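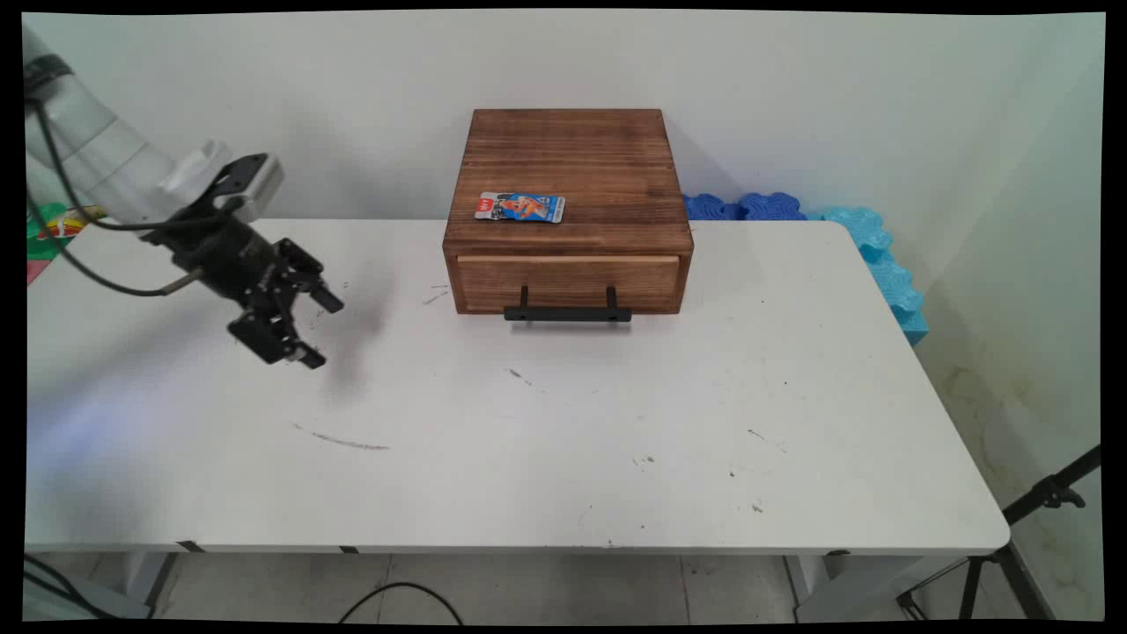
Theda Heitmann wrote in to ask whether a drawer box like this is worth the table space it takes up, or whether she should just get a basket and be done with it. Fair question, and I get some version of it most weeks, so I finally sat down and put my answers on one page.

So, is it worth the space?
For me, yes! I push mine back toward the wall so the whole front of the table stays free. A basket holds more, sure, but I stop seeing what's at the bottom of a basket after a month (ask me about the birthday candles). One drawer keeps me picky.

Where did you get yours?
At the Fullunbridge flea market in June, for 25 dollars. I've seen new ones for a lot more and I wouldn't pay it.

Did you stain it yourself?
The dark reddish-brown was already on it, and I love that the grain still shows. The drawer front is plain unstained wood and I keep getting told to stain it to match. I won't! I like the light front against the dark box, and it makes the drawer easy to spot when I'm half awake at 6 a.m.

Is the black bar handle comfortable?
Very. You can get your whole hand around it. One thing to know before you swap handles - mine hangs a bit lower than the bottom edge of the drawer, so check you've got clearance if your box sits flat on the table. Spyros Gavalas emailed me that his new handle scraped a groove in his tabletop, poor guy.

What do you keep on top?
As little as I can manage. The flat plank top is a magnet for stuff, usually snack packets. My rule is that anything up there gets eaten or put in the drawer by bedtime. I keep the rule maybe half the time.

The drawer sticks in humid weather. Help?
Rub a plain white candle along the runners, slide it in and out a few times, wipe off the crumbs of wax. If it still sticks after 2 rounds, sand the bottom edge lightly and wax again. Please don't use cooking oil, it goes gummy and it smells.

How do you get scuffs off a white table?
Depends on the scuff. Gray rub marks often come up with baking soda and a damp cloth. Real scratches don't, and I've made my peace with those. For the tiny dark specks I try a soft eraser first.

Can I put snacks straight in the drawer?
Wrapped ones, yes. Anything open goes in a jar with a lid, or you'll be hosting ants. Caroline Mohamedi lines hers with baking parchment and changes it whenever it looks tired, and I've started doing the same.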